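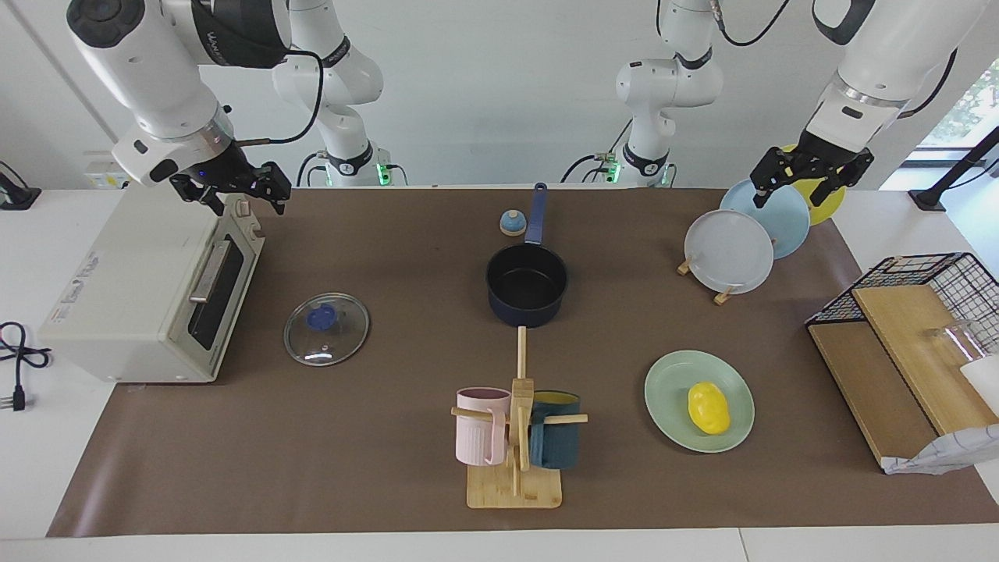
Toaster oven, saucepan and mug tree on the brown mat, Tuesday afternoon.

Tuesday

Started on the kitchen things after lunch. I have been putting it off since we got back from Windwood and there was no good excuse left. Spread the lot out on the big brown mat on the long table so I could see what there was before deciding where it goes in Lurnden.

The toaster oven is the problem. The shelf next to the stove in the new place is 13 inches deep and the oven will not sit square on it, and I don't want it on the counter because that is the only counter. Noreen Sandhu said to put it on top of the fridge. I am too short for that. For now it goes in the first box, cord coiled up beside it, and I will measure the corner by the window when I'm there. Cleaned out the crumb tray last night so that is one job less.

The navy saucepan is coming. I use it most days, for oatmeal and for rice, and the long handle fits the hook I already bought. The glass lid with the blue knob is coming too. I thought about leaving the lid behind to save room but then I'd only be buying another one by December.

Mug tree: yes. It takes up more space than it should in a box, with the pegs sticking out, but if the mugs go on it then they don't need a shelf. Two mugs hanging on it today and I think that is enough for one person. The others went to Noreen on Sunday with the cake tins.

Plates I will do in the morning. They want newspaper between them and I used the last of it on the glasses. Must ask downstairs.

Called Satolum at 3 about the van. They want 300 for the half day and that includes one man to lift. The other quote was 93 more and no man, so I said yes. He asked how many boxes and I told him I would know by the weekend. He also asked if there were stairs at the other end. Two flights. He wrote that down.

Looked up a new table for Lurnden while I was on hold and the one I liked was 2,000, so no. The folding one will do.

Shezi slept on the pile of towels all afternoon and I had to work around her. I will pack those last.

Soup for supper. Need tape, newspaper, a thick marker. Find the oven instructions if they are still in the drawer.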